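Does a gourd-shaped bottle really pour better?

Another month, another kitchen firm telling us we've been storing oil wrongly. Skovon has a new range of double-bellied bottles, small bulb on top of a big one, and says the pinched waist gives a steadier pour and a surer grip. The old shape, we're told, is tired.

I have my doubts. People have poured from gourds for a very long time, and the narrow middle is handy if you want to tie a string round it. Very few of us do that next to the cooker. As for the steadier pour, Skovon points to a survey of 749 customers, all of whom had already bought the bottle. I'd want to hear from someone who sent theirs back.

Cleaning is my real worry. A brush that gets through the waist is too small for the bottom half, and old oil goes sticky fast. Wulen sells a bendy brush for 17 pounds – more than I've ever paid for a bottle.

It does look nice on a shelf, I'll give it that. My advice is to wait for the March sales and see if the price drops.
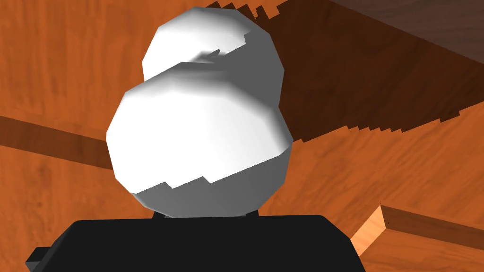 Also this month: Vass and the lid that won't stay shut

Two readers wrote in about the Vass bread bin. Our reply is on the letters page.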